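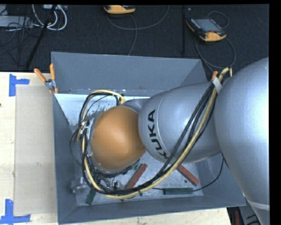

According to one packer at Fellenlow, a deep metal bin is the best and the worst thing in the whole packing hall. It holds a lot, she told me, and for the same reason people throw everything in it and then cannot find the small parts.

Warehouse > Interviews > Bins and boxes

Search this site Go

We spoke in the canteen in October, before the late shift. She has worked with bins for many years, first at Grinier and now here, where the hall has 117 of them.

"When I started, each bin had a paper label, and the label fell off after one week," she said. "So you opened your eyes and you guessed." Now the numbers are painted on the front wall, and she is content with this, although the paint on the older ones must be renewed every spring.

I asked which bins she prefers. She did not need to think. The metal ones from Halliday, she answered, even if they are noisy. "A plastic box is kind to your ears. But put 500 brackets in it and the bottom goes soft like a cheese."

The noise was a subject we came back to several times. In her first winter the hall tried rubber mats inside the bins. The mats moved, small screws went under them, and at stocktaking there were 24 pieces missing from one order for Furnar. All were found under the mat. The mats are now in the bicycle shed, where they do good service.

About depth she has a firm opinion. A bin should not be deeper than the arm of the shortest person on the shift. "I am this person," she added. The deep bins are therefore kept for large pieces, and the small pieces go in trays on the shelf by the door.

Does she ever sort things at home in the same way? "My kitchen drawers are a shame," she said, and then the bell rang for the shift.

Contact | Copyright Fellenlow | Back to top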